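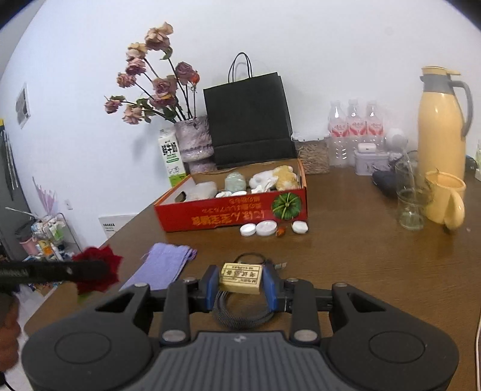

Quick notes from the Clistier visit, typing this on the train so excuse the mess.

Got there late, missed the intro talk. Alina Dumitrescu walked us straight back to the collection room – not a lab at all, more like somebody's dining corner. Wood table, vase of flowers, milk carton, a red box full of fluffy odds and ends. All on purpose. They want the clutter. Clean tables make a model that only knows clean tables, she said, and moved on before I could ask who found that out.

The hand-held grippers are simpler to use than I expected. No arm, you just squeeze and go. Each example is one short task start to finish, and if you fumble it you say so and it gets flagged, not deleted. Target is 200 per table setup, then everything gets shuffled or swapped. They had 1,574 in the current set when we were there.
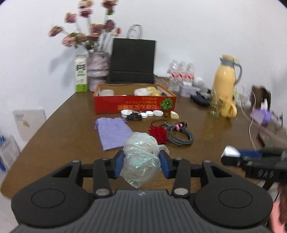 Soft stuff is the hard part. Plastic bags, drawstring pouches, cable – anything that changes shape when you pinch it. Tudor Vlad has been at it since November and says thin plastic is still his least favorite, you never get the same grab twice. Which is sort of the point for teh training, but slow going. I got 3 tries. Wont say how they went.

Asked about lighting, glossy tabletops, reflections. Alina: leave them in. Asked about left-handed people. She wrote that one down.

Didn't get to see the labeling side, which Vurau handles at another site. Might be a seperate visit if they'll have us. Taltley people were there too, mostly asking about price.

Coffee was good. Train's pulling in, more later if I can read my own handwriting.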